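Student Robotics Board > Course projects > Pipette tips: gripper drops or tilts the tip

testis_lab
Posted Wednesday, May 7, 2025

Hello all. Our student project at Flokcombe is to let the arm take pipette tips from a rack and bring them to a second place on the bench. We call the project Testis, please do not ask me about the name. The picking works well now. The placing does not, and the demonstration for our teacher is in two weeks.
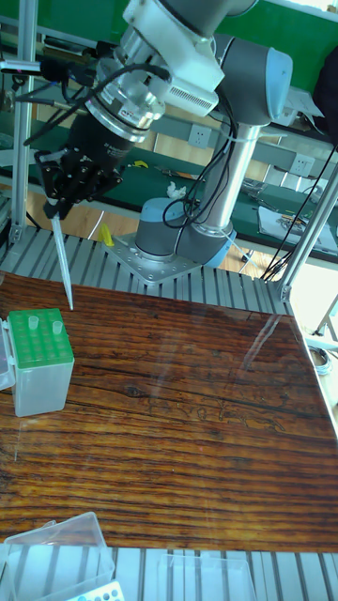
Our trouble is the angle of the tip after the pick. We taught the arm the rack position by hand, then it lifts and goes across the table. With the tip held between the fingers like this, pointing down and to one side, the narrow end is not under the middle of the gripper, so the program thinks it is in one place and it is in another. Yesterday I measured an error of more than 3 mm. Would you make new fingers or correct it in the software?

Pongsiri
New fingers, for sure. Bare metal on a round plastic cone will always let it turn. We printed ours with a V groove and had no more tilting.

reijo_p
I do not agree with Pongsiri. A groove helps, but first look at how you close. If one finger touches before the other, it pushes the tip over, and a groove will only hide this. Close slowly, stop, then lift straight up.
Reijo Pesonen, Tumon robot club

Pongsiri
We also closed slowly, and it still turned. He has two weeks, he can print fingers in one evening.

testis_lab
Thank you both. I tried the slow closing today, it is better but not good – maybe half of the error is still there. Pongsiri, can you send the drawing of your groove? Also, the table is shiny and I want to add a camera later to find the end of the tip. Is the reflection a problem?

reijo_p
Yes, it can be. Put matt paper on the table before you buy anything.

Pongsiri
Drawing sent by message. Check the width for your tips, ours were the small ones.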